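Trerbridge Supply
Home > Storage & Household > Labels > Catix Cloth-and-Card Label Kit

Catix Label Kit, Second Edition
Ships flat. In stock.

If you already know what a label is, you can skip to the specifications. If you live with other people, you may want to read the whole page, then leave it open on a shared computer where they'll find it.

The Catix kit is a box of labels, a pen that writes on them, and a small amount of string. We've sold it since the first edition, which had no string, and about which we heard a great deal. The second edition has the string. It also has a better pen, a lid that closes, and an instruction card that Liis Priedītis rewrote from scratch after reading the old one aloud at lunch and not being able to finish.

Why you would want one

Every house runs on reused containers. The cookie tin full of buttons is the famous case, but the principle goes all the way down: the yogurt tub of picture hooks, the jam jar of smaller jars' lids, the shoebox marked BILLS that has held Christmas lights through three addresses. We have nothing against any of this. A sturdy container that came free with food is the best storage money can't buy, and we say that as people who sell storage.

The trouble comes when the printing on the outside and the stuff on the inside stop talking to each other. One person in the house knows. That person goes away for a weekend, and the phone calls begin.

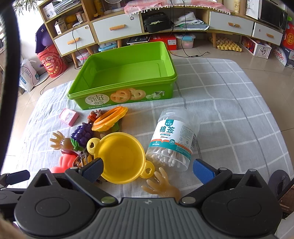

A Catix label goes over the old printing, or hangs off the handle, or ties around the neck, and it says what's in there now. When the contents change, you wipe it and write something else. That is the entire product. Elīna Vasiliauskas, who designed it, once had to present it to a room of buyers who had set aside an hour, and she has asked us not to go into how the other fifty minutes went.

What's in the box

Card labels, stick-on, wipeable. 45 of them, in one size. The adhesive is the polite kind. It holds to plastic, tin, glass and painted wood, and comes off with a thumbnail and some patience. It doesn't hold to anything fuzzy. People keep trying it on felt baskets. Please stop, or buy the cloth ones, which happen to be in the same box.

Cloth labels, tie-on. 15 of them. Woven cotton, hemmed, with a metal eyelet at one end. These are for baskets, drawstring bags, bundles of garden canes, and the one extension cord in any home that must never, ever be lent.

Pens. 2, both black. The first edition had one pen, on the theory that a person only writes with one at a time. The theory didn't survive contact with a kitchen drawer.

String. Waxed cotton, on a card. Enough for all the cloth labels plus a bit over, unless you tie very big bows.

Instruction card. One side only. It used to be a leaflet.

How it works

Clean the surface. We mean it about the cleaning, especially on anything that used to live near a stove. Dry it. Write on the label first, then stick it, because writing on a label that is already on a curved jar will make you look like you were on a boat.

Let the ink sit for a minute. After that it won't smudge from normal handling. A damp cloth with a drop of dish soap takes it off the card labels. The cloth labels go in the wash, in a sock or a mesh bag so that the eyelets don't chew up your shirts. Most of the ink comes out the first time. A faint ghost of the old word may hang around for another wash or two, so the bag may seem, briefly, to hold both LEGOS and ONIONS.
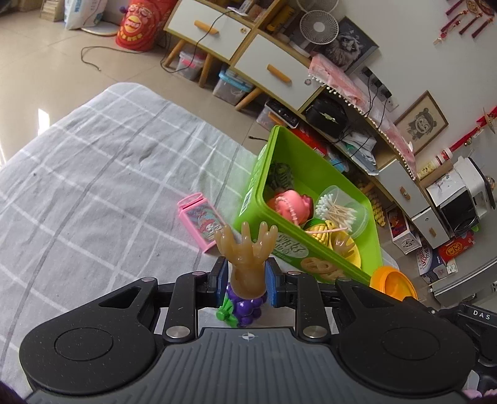

Put the label on the side that faces out. This sounded too obvious to print until we looked at our own stockroom. Lids are a trap: they look like a nice flat place for a label, and then the lid gets put on a different box, and now you have two boxes that are lying to you. Drawer fronts are fine. Shelf edges are fine as long as you're the kind of household where things go back to the same shelf, and you know whether you are.

What to write

We're asked this more than you'd expect. Use the word that the least interested person in the house would use. If you call them "fasteners" and everybody else calls them "screws and stuff," write SCREWS AND STUFF. You aren't running a museum.

Avoid MISC. One MISC is fair; everyone gets one. A second MISC means that you have a decision to make and have put it off using stationery. Paulauskas, the shop that has stocked our kits the longest, keeps a shelf in the back with nothing on it but containers labeled MISC, and it's a very sad shelf.

Dates are useful on food and on paint. They are less useful on craft supplies, where they only tell you how long you've been meaning to get to it.

Which kit do I need?

The Catix is the small one. It does a kitchen and a hall closet, or one child's bedroom, or about a third of a garage. If you have the sort of garage that you show to guests, you want the Catix Large, which has more of everything except the instruction card.

If you want printed labels that all match, in a tasteful typeface, then you want the Trosov. It's a label printer, it costs a good deal more, and it's very well made. We carry it. It will print you the word LENTILS so beautifully that you'll feel bad about keeping rice in there. The Catix is for people whose lentils are liable to become rice with little warning.

Specifications

Card labels: white, matte front, rounded corners, removable adhesive
Cloth labels: undyed cotton, one eyelet each
Pens: black, fine tip, water-washable ink
String: waxed cotton, natural
Box: gray card with lift-off lid, reusable, not itself labeled (see below)
Not suitable for: dishwashers, outdoor use in rain, freezers (the ink is fine, the glue sulks)

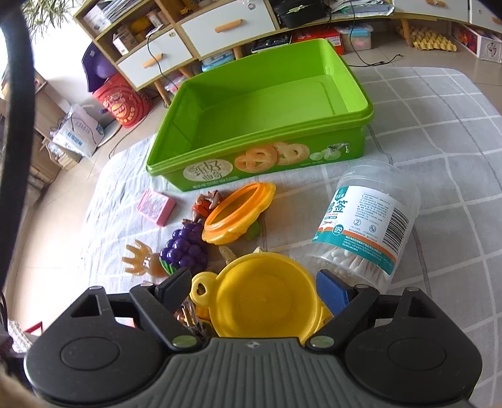

Questions we get

Why isn't the box labeled?
It has a paper sleeve with the name on it. Once the sleeve is off, the box is blank, and the first label you use should go on it. Some customers find this charming and some have written in. If you feel cheated of a label, let us know and we'll mail you one.

Do they stick over printing?
Yes. The card is opaque and covers most printing completely, provided that the printing is smaller than the label. A big cheerful picture of the original contents will still show around the edges. You can use two labels side by side, or accept that your sewing box has a biscuit on it.

Can my kids use them?
The ink washes off hands. It washes off walls too, if you get there the same day. Children who can't read yet do well with a drawing on the label, and they're usually stricter about putting things back than whoever bought the kit. The string and the eyelets aren't for babies or for anybody else who still eats string.

Can I get just more pens?
Yes, in packs of 2. You'll find them under Refills. We sell more refill pens than we sell kits, and we've stopped asking where they go.

Will there be colors?
Elīna has been asked, and her answer is that colors lead to a color system, and a color system leads to a chart on the fridge that only one person understands. So, no. There was a short run of pale green cloth labels in February, made by mistake at the dye house, and those sold out before we'd decided how to feel about them.

Returns

Unopened kits can come back for a full refund. Opened kits can come back too if something is wrong with them -- a dry pen, a missing eyelet, glue that won't. Tell us what happened in a sentence or two. A kit with every label filled in will be treated as a kit that worked.

What customers say

"Labeled the whole pantry in one evening. My husband labeled the dog." -- verified buyer

"Good glue, nice pens. The string seems like an afterthought." -- verified buyer (It was. See the first edition.)

"I bought this for my mother, who has washed out every container that ever came into her house. She used them all up and asked for another box. She wrote MISC on four of them." -- verified buyer

"Doesn't stick to felt." -- verified buyer

Ordering note

Orders placed before 19th March ship with the old paper sleeve, which has the word "resuable" on it in fairly large type. The contents are the same. If you'd like to wait for the corrected sleeve, choose "Ship later" at checkout. If you would like the misspelled one on purpose, write that in the notes box and Liis will pick it out for you, though she won't be happy about it.

Related items
Catix Large Label Kit
Catix Refill Pens
Catix Cloth Labels Only
Trosov Label Printer
Waxed cotton string, on a card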